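Mixed cutlery demos: keep the messy ones or throw them out?

nadine_karam
Started in August

Hi everybody, long post, sorry in advance, get yourself a coffee. We've been collecting table-clearing demos with hand-held grippers, two hands, one person, and I'm at 920 episodes for the cutlery set. My question is about the ones where the operator hesitates. Picks up the spoon, changes their mind, shifts the grip a little, then carries on. Rachid, who trained our first policy, wants them all gone. I have a soft spot for them and would love to hear what the rest of you do before I delete a month of evenings!

ghia_van
Reply 1

Keep them, Nadine, please keep them. When we did the Kavton drawer set I cleaned everything until it was smooth as butter, and the policy was lovely right up to the moment it grabbed a fork slightly wrong. Then it just sort of froze there, poor thing, as it had never seen anybody fix a bad grip. I went back and recorded 25 with recoveries on purpose and it behaved much better.

rachid_a
Reply 2

I'm the Rachid in question, hello. A recovery is fine with me. What I object to is dithering, where the jaws hang over the table for 13 seconds while the person thinks about dinner. The model learns to hang there too. Cut the pauses or drop the episode.

ruba.aj
Reply 3

I'm closer to Rachid on this one, though I do see both sides (I usually do, my sister says it's a disease). Could you trim the still parts and keep the regrip? Our Dulen script looks for stretches where neither gripper moves and snips them. It's maybe 2 evenings of work to set up.

Also, what's on your table? Shiny spoons gave us so much grief on a plain cloth that I'm curious how you've got it laid out.

nadine_karam
Reply 4

Ruba, that's a kind offer in disguise and I'm taking it, send me the script! We went with the busy cloth, flowers and lettering and all, and I like it because the cutlery has to be found against something. One from the left gripper's camera: 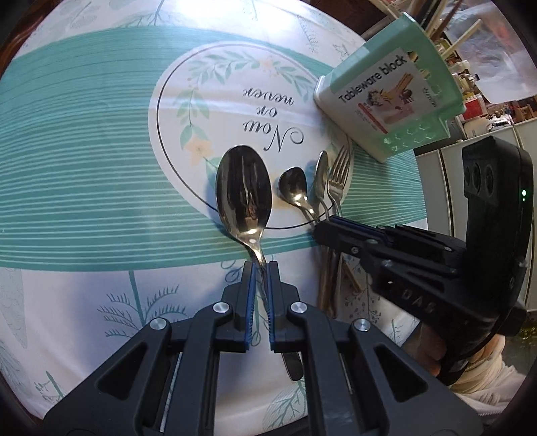

Big spoon between the left jaws, right gripper over the small spoon, knife and fork.

ghia_van
Reply 5

Oh, that's a nice cloth. And look at the reflections in the bowl of that spoon. I'd swap cloths every so often, though, or it'll decide that spoons live on "Now or never".

rachid_a
Reply 6

She has one other cloth and it's got a coffee stain on it. I still say the three on the right are too close together for a first set. Spread them out, then bunch them up later.

nadine_karam
Reply 7

And I still say people's tables look like that, Rachid. But all right, I'll record a batch spread out and we can train on both. Stained cloth included. Ruba, my address is in my profile, the script can go there whenever you have a minute.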